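I've been promised a robot that does laundry for most of my adult life, so when Jianhua Kong at Visamano invited me out to Visinville to see how close we are, I was in the car before lunch!

What I learned first is that folding gets all the attention, and folding comes late. Before that somebody has to carry the basket. 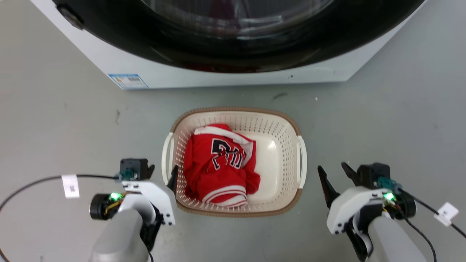

Kong's team has spent 7 months on that part alone. A basket has two handles, so two arms have to lift together, and if one lags the whole thing tips – I've done it myself on the stairs. Then there's the washer door, and clothes that never land the same way twice.

So, can I fire myself from laundry duty? "Ask me in November," Kong said. I plan to.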